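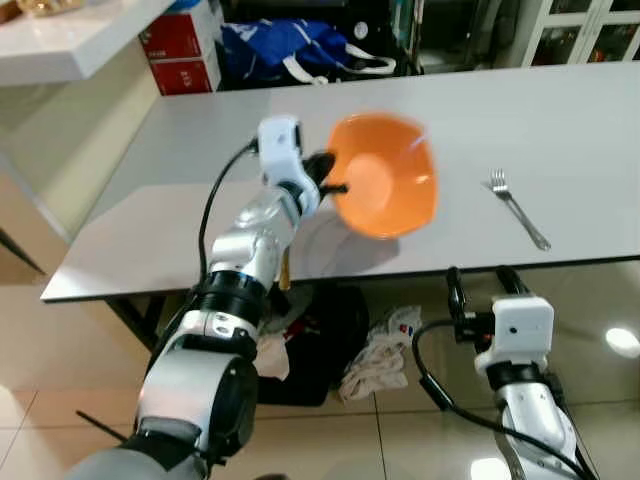 Orange bowl, one fork, white table.

My case for owning less stuff to eat off. One bowl each, one fork each, done. I've been at it since early September and I'm not going back.

We had 50 plates when we moved to Brusmont. Fifty! For two adults and a kid. Most came from an Orerine clearance bin and most never left the cupboard. What did get used was the same few things over and over, rinsed in a hurry, back on the table.

So pick a color. Loud one. Orange is good - you can find it on a crowded counter, you can find it in the sink, and if it's sitting out after supper everybody knows it's sitting out. White dishes hide. They pile up behind the toaster and you dont notice till Thursday's guests are at the door.
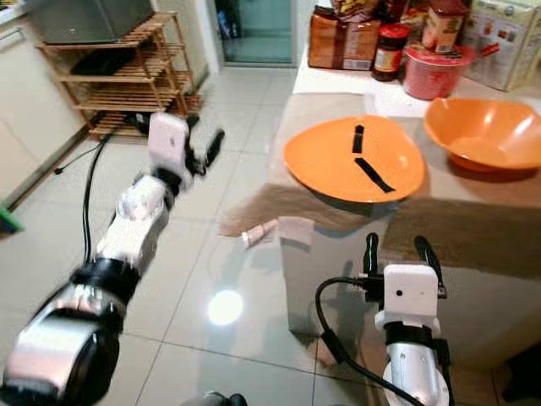 Shallow orange dish on the burlap-look cloth, groceries lined up behind.

And a cloth. People laugh at me about the cloth. But bowls on a bare top slide and clatter, and a rough brown cloth costs next to nothing. Shake it out, put it back. Let it hang crooked. Who cares.

Groceries are the weak spot, I'll admit. Jars and cartons creep foward until you're eating in a corner. My rule is a row along the back, tall stuff standing, nothing in front. Takes roughly 5 minutes after shopping. Some weeks I skip it and regret it by supper.

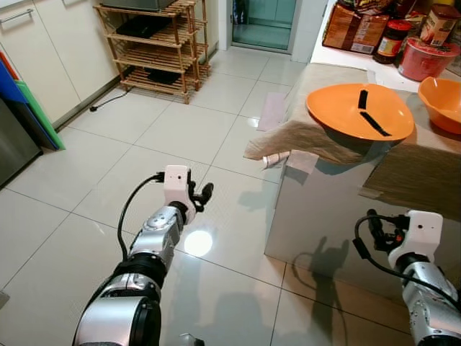
Hrytsenko wrote in that this is all fine until company comes, and then six people are sharing three bowls and somebody gets soup in a mug.

Fair. Soup in a mug is fine though. I'd take that over a full cupboard any night. Borrow bowls, or use the mugs. The extra plates went in a box by the door, and the box goes out this weekend.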